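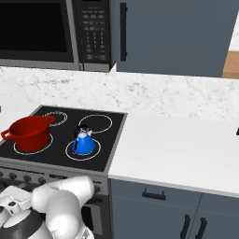
Kettle and pot tasks: how many demos before you stop collecting?

Posted in: Imitation learning / Data collection
January 31, 2025

wendal_k
We're at 2,520 demonstrations in the simulated kitchen, split over 12 task strings. Blue kettle and red pot on the front burners at reset, back-right burner free as the usual goal. Policy is a plain diffusion head. Moving the kettle to the back burner sits at 57 per cent on held-out seeds and hasn't shifted in the last 4 collection rounds. Do I keep collecting or change what I collect?

Urnier
Change it. If the last 4 rounds came from the same operators with the same reset distribution, you are paying for duplicates. What is your pose jitter on the kettle?

wendal_k
Small. A few centimetres in x and y, no yaw. The spout always points right.

Urnier
Then start with yaw. The handle arches over the lid toward the back left in that layout, so every grasp you have recorded comes in on nearly the same wrist angle. The policy has never needed to look at the handle.

arden_sim
Disagree on the order. I'd replay the failures first. In our runs most kettle misses were late gripper closures, and yaw randomization did nothing for those except make the set harder to fit. Sort by failure type, then decide.

Urnier
Replay is fine, but late closure is often a symptom of not localizing the handle. You can't separate the two with fixed yaw.

arden_sim
You can if you log gripper width against handle distance. We did.

Tavion Boateng
Two things to check before either of those. First, teleop lag. If actions are stamped on receipt and frames on render, your closure label is offset and more data will only reinforce it. Second, the red pot. It's on the burner to the left of the kettle, so an arm coming in from the left has to clear it. Count how many failed rollouts touch the pot.

wendal_k
Stamps are on receipt for both, but the render queue is separate. Will check. I haven't been logging pot contacts at all.

Kasprzak
Log them. Also record some recoveries – start the episode with the gripper already in a bad spot and let the operator fix it. Clean demos only cover clean states.

arden_sim
Agree with Kasprzak, provided you tag them so they can be dropped from the mix. We didn't tag ours in August and had to re-collect.

wendal_k
Plan: fix the stamps, retrain on the existing set, log pot contacts, then one round with yaw and tagged recoveries. Will post the split by failure type.

Urnier
Keep yaw and recoveries in separate rounds or you won't know which one helped.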